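Do Comics Really Get Made in One Day?

You may have heard of 24-hour comics. The idea is simple. You sit down with blank paper, and a full day later you stand up with a finished comic. People who run these events like to say that anyone can do it. Is that true? Let's look closer, and let's be a little bit picky.

Start with the word "finished." The comic fair in Mallton puts out a table of comics that it says were made in a day. Pick up a few and look hard. Some have 14 pages and some have 7. Some have backgrounds in every box, and some have two heads talking in front of nothing at all. They all get the same sticker on the cover. So when someone tells you they made a whole comic in a day, a fair question is: how long is it?

Next, ask when the work began. A comic has a lot of parts before anyone picks up an ink pen. There is the story. There are small, messy plans called thumbnails, which show what goes in each box. Then come the pencil drawings, the ink and the words. If you spent three weeks thinking up your story in the bathtub, did you make it in a day? The rules in Vemcombe say no planning ahead. But how would they check? They can't look inside your head. 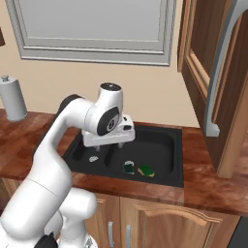
Then there is the selling part. Small comics that people print themselves are often called minicomics or zines. One little group called Bitis says on its flyer that it has printed 469 different zines. That's a big number, and it might be right. It might also count the same zine again every time the cover changed color. The flyer doesn't say. When a number has no explanation next to it, you are allowed to wonder.

What about the crowd? A poster for the Wysocka fair says 400 artists. Does that mean people with tables, or everyone who walked in with a sketchbook? Those are very different fairs.

None of this means you shouldn't try it. Fold a sheet of paper in half, then in half again, and cut the top edges so the pages open. Now you have a tiny blank book with eight sides. Fill it up. If it takes you a week, write "made in a week" on the back.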